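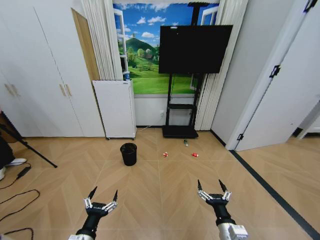 Section 5. Placing the Zivik mobile TV stand

1. Sweep the floor and pick up any litter or cans where the base will go.
2. Set the base on level floor, close to a wall outlet.
3. Check that both poles are upright. Tighten the pole bolts with the 6 mm key.
4. Plug in the power cord and run it along the wall, away from the walkway.
5. Turn on the TV.

Note: Keep the shelf load under 5 kg.

Caution: Two people are needed to move the stand with a TV attached. Unplug the cord first.

For spare bolts, ask for part 147.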